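Arm stalls right before the cabinet, sim only, going nuts

Last updated: March

I'm building an arm for my kitchen counter in the shared workshop at Barholm, and before I cut any more metal I'm running it in simulation. The job is reaching into an open cabinet over a marble counter. I've got the base, the long link and the hand all loading fine, and I can jog every joint by hand with no trouble. But when I let the planner do it, the wrist gets near the cabinet opening and just quits with "no valid path." It did that 131 times last night before I gave up and went to bed! 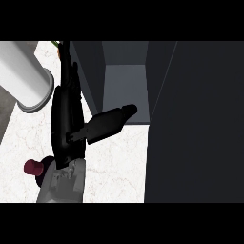 Does the planner check the cabinet as one solid block? By default it usually wraps each imported model in a single convex shape, so an open cabinet gets treated as if it were filled in. You have to split it into separate panels, or load a collision mesh made of several pieces.

I tried shrinking the hand's collision shape and that got me a little closer, but then the thumb clipped the lip of the shelf. I'm using the free planner that comes with Zustora, if that matters. What would you try next?

Brorninance

Had this same thing on my garage build. Make the cabinet out of plain boxes: floor, back, two sides, and the door as its own box. Takes maybe 20 minutes. Put the hand's collision shape back to full size while you're at it, or you'll be clipping stuff forever. Then add a waypoint a few inches out from the opening, fingers already lined up, and plan in two moves. Mine went from failing every run to failing 2 out of 12, and both of those were a dumb starting pose on my part.

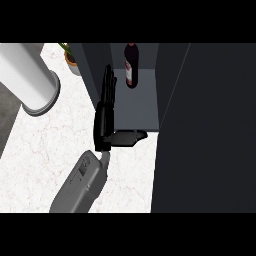 Cuautle says the waypoint is good advice but to check the wrist limits first, as the stock file had them way too tight on the last version and the planner never warns you about it. Open the joint list, look at the last two, and compare them with what your real servos can do.

barholm_bench2209

just get a shorter arm lol. ok no, turn on the collision display and look at it, you'll spot the problem in a minute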